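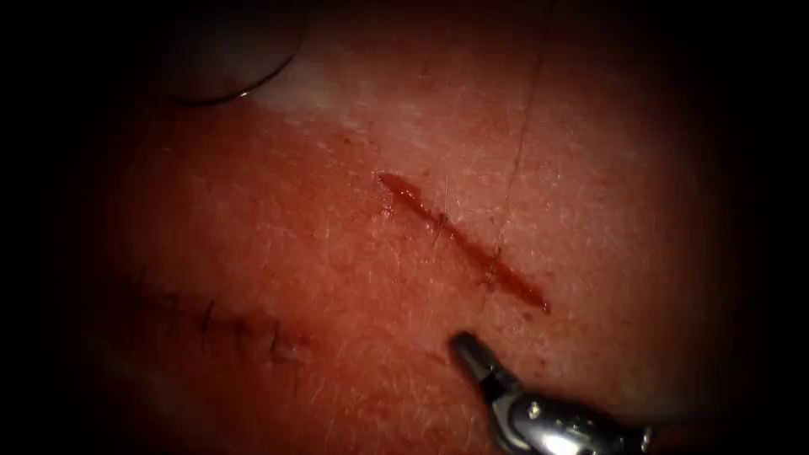 Figure 1. Open incision with instrument at lower right; closed incision with five stitches at left.

Collecting Suturing Demonstrations for a Learning System
Student project report
Authors: Aksel Norðdahl and Ivana Tapia
Submitted 3 February 2018

1. Purpose
The project set out to gather a body of recorded suturing examples from which a learning system, Clirneto, could be trained to predict the next movement of a surgical instrument. Earlier student work on Clirneto used foam pads only. The present report covers the collection and labelling of examples on skin. Training results will be reported separately in September.

2. Method
All demonstrations were given by remote control, with the operator seated at the Drusis console. Video and joint positions were stored together. Each stitch was treated as one example, beginning when the needle was first grasped and ending when the thread had been trimmed. Closed incisions were left in place while later ones were worked on, so that finished stitches and open wounds may occur in the same view, as in Figure 1.

Every example was labelled by both authors independently. Four stages were marked: grasp, pass, pull and knot. Where the two sets of labels differed, the recording was viewed again and a joint decision entered.

3. Examples gathered
A total of 1,721 examples were recorded. Of these, 732 were labelled in full by the close of the project, and 300 of the labelled examples were set aside for testing. A further 13 were withdrawn before labelling owing to gaps in the joint data.

4. Difficulties
Lighting proved the main concern. Reflections from moist skin and from the polished wrist of the instrument were bright, while the margins of the view were very dark. Thread was hard to follow at normal playback speed, and fine hairs near a wound were at times labelled as thread in error. The labelling guide was amended after the second week and the affected recordings were checked again.

5. Remaining work
The unlabelled recordings are held on the department server under the project name. It is recommended that the knot stage be divided into two before labelling resumes.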